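4.2 Provenance of surviving chassis

The Arkden works at Suvness kept no single register of the sports cars it assembled. Chassis numbers were stamped by hand, and the build sheets transcribed by Calimlim record only the engine supplier and the colour of the trim. Of the 6 cars in the second series, four can be matched to a sheet with confidence. The remaining two – both sold without engines – are known from later competition entries alone.

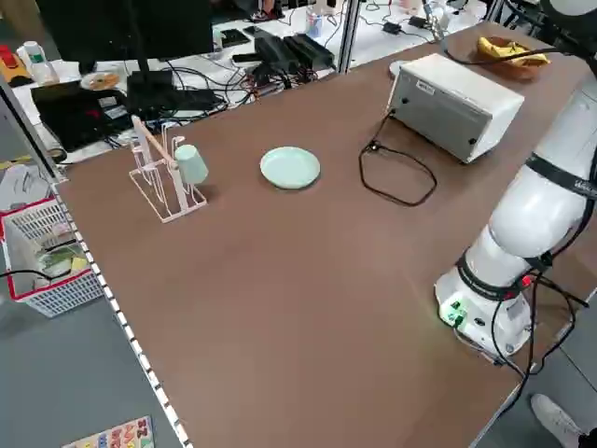

The Lumanlan car presents a further difficulty. Its rear subframe carries a first-series stamp, while the bulkhead is of the later pattern with the enlarged pedal aperture. Repair after an accident would account for the mismatch, although no invoice for such work has been located. We therefore list the car under its bulkhead number and treat the subframe as a replacement, following the practice adopted for the Sararov coupé in section 3.

Figure 4. Workspace with arm and cup rack.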